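Work on the twin-arm marker cell was halted on Wednesday after the right arm failed to release on command for the second time in a week. Handling tests will not resume until the release fault has been traced. Work on software that does not need the arms continues.
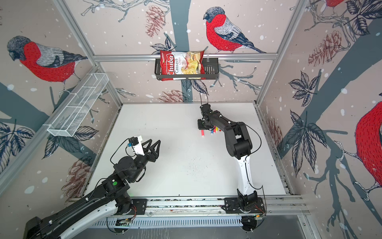
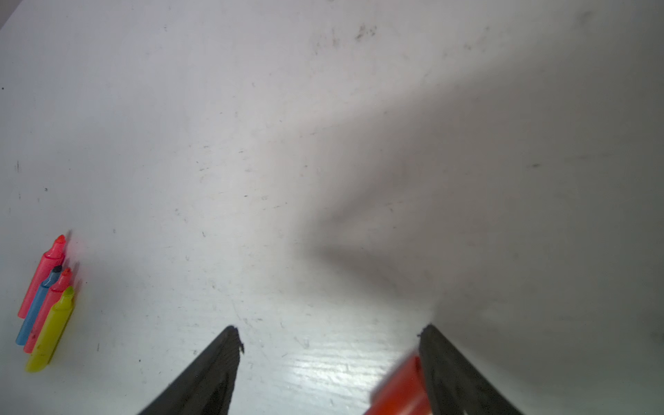
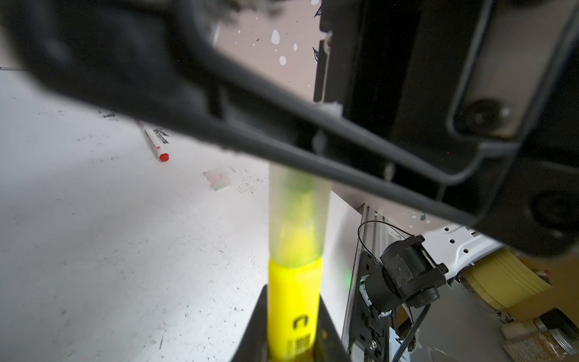 **Tetoteck, Toledo site: Handling and Test Department**

March 11, 2020

The fault concerns the release step in the marker handling routine. The controller sends an open command, the drive reports that the fingers have reached the open position, and the routine moves on. In both incidents the position reported was wrong. The fingers were still partly closed, and the arm began its return move with a marker in its grip.

In the first incident the marker was dropped during the return and no contact was made with the frame. In the second it struck a side wall, and the arm stopped on its torque limit. Rocío Bustamante, who was supervising the run, pressed the emergency stop. There were no injuries. One finger pad was replaced.

The logs show that the open command was sent correctly each time. The routine had run for 200 cycles between the last calibration and the first incident, with no warning recorded. Drive temperature reached 56 °C during the second, within the permitted range. Baltasar Carrasco, who maintains the arms, suspects that the zero point of the gripper drive shifts after repeated closing on hard barrels. A loose coupling has not been ruled out.

The safety question is separate. The routine accepted the drive's own report as proof of release and made no other check. Jolanta Żak has asked for a second condition before any return move: motor current must fall below a set level and stay there for 2 seconds. The change has been written but not tested on the arms.

The following apply until further notice:

- Both arms stay powered down at the main switch, including the left arm, which has shown no fault.
- Hands are kept out of the enclosure unless the switch is locked off.
- Calibration files from before the first incident must not be overwritten.
- Anyone who has seen a late or partial release on either arm should send the run number to Hugo Vidal, even if the run finished normally.

Mindix, which supplied the gripper drives, has been sent the logs and the worn pad. It has asked for the right-hand drive to be returned, and a spare will be fitted in its place. The Plurinero trials, which use the same release step, are on hold as well. Yolanda Barroso will issue a revised trial plan once the spare has been calibrated.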